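# The Case for the Cloth Towel

Institutions that share a kitchen tend to treat the hand towel as an afterthought. It deserves a written policy and a modest line in the budget.

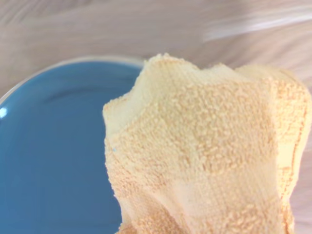

Floor Kuipers objects that terry holds crumbs and lint, and that a shared towel is only as clean as its last user. The objection is fair. It is an argument for frequent laundering, and the residence at Bodurora already launders on a fixed schedule. In June the house purchased 409 paper rolls at considerable expense, while a shelf of sound cotton towels went largely untouched.

A looped cloth dries a mixing bowl in one pass and will serve for years if it is washed without softener. Pale colors should be preferred, as stains show early and the towel can be withdrawn in time. Each kitchen should hold seven towels, with four more in reserve. Used towels should go to the laundry every Saturday, including those that appear clean. The present practice of leaving them bunched beside the dishes until someone objects should end.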